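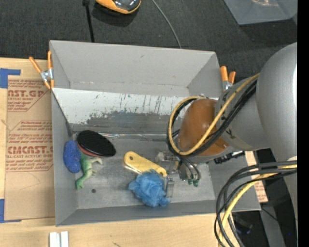

The picking arm over the gray test bin, with the blue mesh loofah next to the gripper.

Cinolum opens up its grasp planner, messy bins and all

February 25, 2021

Anyone who has ever tried to get a robot to pull one thing out of a pile of other things will know how long an afternoon can get, and so it's a real pleasure to pass along some good news from Cinolum. The small software outfit has released Lanska, the grasp planner it has been building and rebuilding for its own bin-picking work, as a free download with the source code included.

Lanska takes a depth picture of whatever is in the bin, proposes a long list of places where the gripper might close, and then throws most of them out. A typical pass starts with 299 candidate grasps and hands 6 of them to the motion planner, which picks the one it can reach without brushing a wall (walls, as regular readers will remember from our piece on bin corners, are where a great many good ideas come to grief). The whole business takes some 118 milliseconds on an ordinary desktop computer.

Gudrun Torvik, who leads the planning work, told us the team had gotten tired of testing on tidy boxes and cans. "We wanted soft things and odd things, all touching each other," she said. "A bath loofah is wonderful for this. It looks solid to the depth sensor, and then you close on it and there's hardly anything there. We rewrote the scoring code twice over that one item, and I'm still fond of it."

The loofah shares its bin with a green toy dinosaur and a speckled blue sponge, among other things, and Torvik says the dinosaur has been a good teacher too. Earlier versions of the planner would split it into two objects, one at each end, and plan a perfectly sensible grasp for a thing that didn't exist. The new release lets the perception step say how sure it is about each outline, and the planner leans away from the doubtful ones until something nearby has been moved and it can take another look.

There's also a replay tool, called Cortés, which we suspect a lot of people will end up liking even more than the planner itself. It steps through a saved attempt and shows every rejected grasp along with the rule that rejected it, so you can change a setting and run the same moment again without going anywhere near the arm. The download comes with 15 saved attempts to practice on, several of them failures, and the notes that go with them are friendly and quite frank.

Support for moving conveyors isn't in yet. Torvik hopes to have a first version ready in April, along with a gentler installation guide, and she would be glad to hear from anyone whose gripper isn't on the supported list.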